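We use cookies to remember your settings. Accept | Manage

I've been sorting offcuts with the Jaltex alloy test kit since August and I'm still a little giddy about it! You file a clean spot, add a drop, wait 15 seconds and match the color on the card. It told 304 stainless from 316 every time I tried it, and the bottle is good for more than 200 tests.

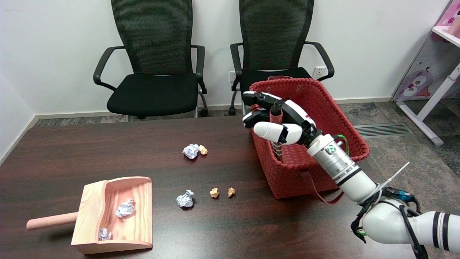
The magnet is stronger than the one in my old Olley kit, too, so weakly magnetic pieces (cold-worked stainless, mostly) give a tug you can feel. Aluminum is the weak spot. The card lumps several grades together, and I had to go back to the mill stamps for those. Still, for brass, bronze and stainless I reach for it first, and refills are easy to get.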